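Reviewing the Trovberg two-arm kit
Project report by Hậu Phùng and Evie Cropper

We picked the Trovberg kit because it arrives as one set: two arms, one rail and a manual that makes sense! Our target was 60 practice runs with bags and snacks by the end of August, and we loved nearly every one of them.

Close views and the whole bench:
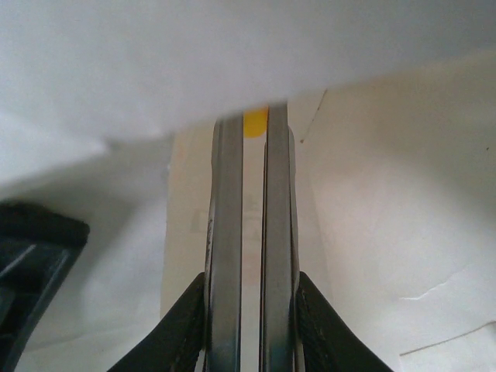
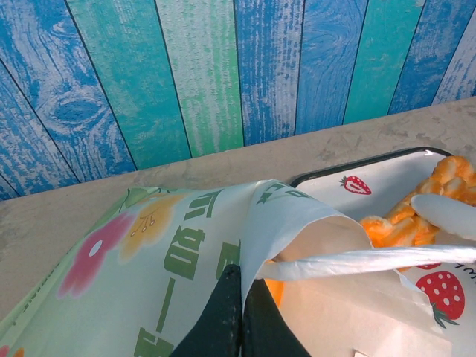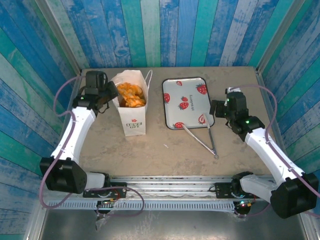 Thin paper was our favourite challenge, as a bag mouth shifts with the slightest touch. Thu Vương wrote our grip settings and we'd happily use them again. The manual could say more about cable routing (page 487 of the PDF is a bit thin), but we'd still choose this kit for next year's group.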